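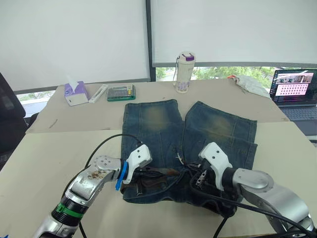

Niltano twin-arm folding station with a pair of jeans on the front table.

The Niltano is a two-arm bench station for garment folding, sold and serviced by Pestano. It handles jeans, work trousers and plain tops.

At the Prondham returns depot, packers used to fold for a full shift. They now fold for the first 80 minutes, then move to checking, tagging and repairs while the station carries on. Pay grades stayed the same. Training takes 3 mornings, and Maya Twal runs it on site.

Stopping the arms and clearing a snag is still a person's job. One operator can look after two stations.

Lead time: 14 working days
Hire: from 7 weeks
Contact: Everett Thibodeaux, Pant office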